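Samimar Weekender Bag, Painted Cotton

Item 189
Made by Dellell
In stock, ships in 3 business days

Overview

The Samimar Weekender is a soft-sided cotton travel bag sized for one or two nights away. It has two carry handles, a zip top, a detachable shoulder strap and a flat base that folds in half for storage. The outer fabric is printed after weaving, so the color sits mainly on the face of the cloth and the reverse is paler. The bag is lined throughout.

Dellell has made the Samimar since the second year of the workshop. The current version replaces the one with the snap closure. Handles from the older bag do not fit this one, but the shoulder strap does.

Fabric and print

The outer is a plain-weave cotton canvas. It is washed once before cutting, which takes out most of the shrinkage and gives the cloth a slightly creased look from the start. The canvas softens over the first few months of use and will slump when the bag is empty. If you want a bag that stands up by itself, look at the Clindis Box Tote, which has a board in the base and stiffened sides.

Prints are cut from full-width cloth with no pattern matching at the seams. Placement varies from bag to bag and we can't take requests for a particular section of the print. Returns for print placement are accepted under the normal return terms, with the buyer paying postage.

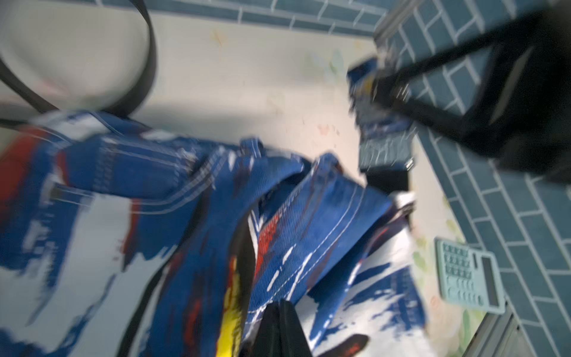
Handles are sewn down through the outer and a layer of cotton webbing, then boxed and crossed at the stress points. The drop is long enough to go over most shoulders in a light jacket. Over a heavy winter coat it will be tight, and the detachable strap is the better choice.

The zip is nylon with a metal pull. It runs the full length of the top and stops short of each end, leaving a small gap at the corners. The gap is there so the top can open flat. Sand will get in through it at the beach.

Size and capacity

Capacity: 30 liters
Carry handles: 2
Inside pockets: 3 (one zipped, two open)
Outside pockets: none
Shoulder strap: adjustable, clips on and off
Base: folds in half

The bag holds two changes of clothes, a pair of shoes and a wash bag with space left for a book or a light sweater. Most airlines will take it as a cabin bag. Budget airlines that allow only one small item under the seat may not, especially if it is packed full. Check the limits for your fare before you travel.

A laptop will go in but there is no padded sleeve. Use one of your own.

Lining

Linings are cut from shirting and light checks bought as mill ends. We buy what is available and use it until it runs out, so the lining in your bag may differ from the one a friend has. The zipped pocket is always made in the same cloth as the rest of the lining. A small swatch is sewn under the flap of the care card for patching.

Khúc Edition

The Khúc Edition is the same pattern with a longer shoulder strap and a second zipped pocket in place of one of the open ones. It is cut once a year in January and there is no waiting list. Price and care are the same as for the standard bag.

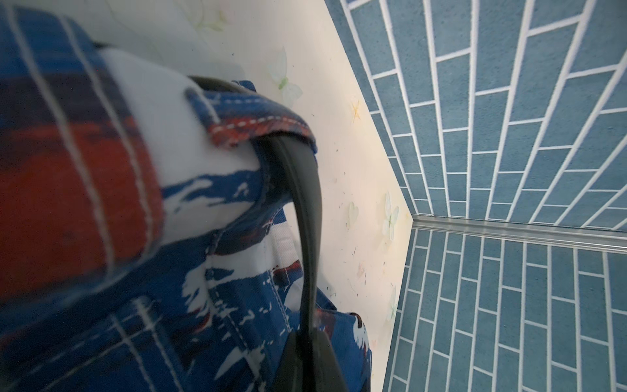
Care

Shake the bag out and turn it inside out before washing. Unclip the strap. Wash by itself in cold water on a gentle cycle with mild detergent, and leave out the bleach and fabric softener. Reshape while damp and hang by the handles to dry. Do not tumble dry.

Some loose dye will come out in the first two washes. New bags can also mark pale clothing if they get wet, so keep yours away from a white coat in the rain until it has been washed.

Spot clean with cold water and a plain bar soap. Oil stains should be dusted with cornstarch, left overnight and brushed off before washing. Iron the outer on the reverse side at a medium setting. Keep the iron off the zip.

Store the bag dry and folded along the base line. Long storage in direct sun will fade the print, reds first.

Repairs

Stitching is covered for as long as you own the bag. Zips are covered for two years. Wear to the corners and fading are not covered, but we will patch corners for a flat fee plus return postage. Wash the bag before you send it, and put a note inside with your name, address and what needs doing. Repairs take up to three weeks, longer in December.

Replacement straps and zip pulls are sold separately under Parts.

Ordering

The Samimar is cut in small batches. If a print shows as sold out it may come back, but prints that have been moved to the Past Prints page will not. Wholesale orders start at one full batch in a single print. The workshop makes 2,000 bags a year across all styles, and wholesale dates for the fall are usually gone by the end of May.

Returns are accepted within 30 days on unused bags with the care card still attached. Exchanges for another print are free the first time.

Related items

Clindis Box Tote
Samimar Wash Bag
Replacement shoulder strap
Cotton webbing, by the yard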